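3.2 Erhebung der Wohnumgebung

Die Befragung wurde im April in den Gemeinden Andia und Somboon durchgeführt. Angeschrieben wurden 3000 Haushalte, von denen 337 den Fragebogen zurücksandten. Nach Ausschluss unvollständiger Bögen gingen 310 Haushalte in die Auswertung ein. Erfasst wurden Wohnfläche, Zahl der Zimmer, Haushaltsgröße sowie die Nutzung des größten Raumes an Werktagen und am Wochenende.

Als mehrfach genutzt galt ein Raum, wenn dort mindestens zwei der Tätigkeiten Essen, Arbeiten, Sport und Schlafen regelmäßig ausgeübt wurden. Gelegentliche Nutzungen, etwa durch Übernachtungsgäste, blieben unberücksichtigt. Die Zuordnung erfolgte nach den Angaben der Befragten. Widersprüchliche Angaben innerhalb eines Haushalts wurden telefonisch geklärt.

Sportgeräte wurden nur dann als ortsfest kodiert, wenn sie nach Gebrauch nicht weggeräumt werden. Matten und Hanteln fallen damit in der Regel nicht unter diese Kategorie. Das Nebeneinander von Tisch und Trainingsgerät (Abb. 3) wird im Folgenden als Typ C geführt.
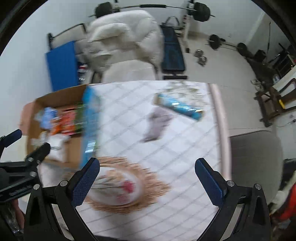

Abb. 3: Tisch mit weißer, grau gemusterter Decke, dahinter Heimtrainingsgeräte.

Für Typ C wurde zusätzlich gefragt, ob der Tisch zum Trainieren verschoben werden muss. Die Antworten gehen als eigene Variable in das Modell in Abschnitt 4 ein.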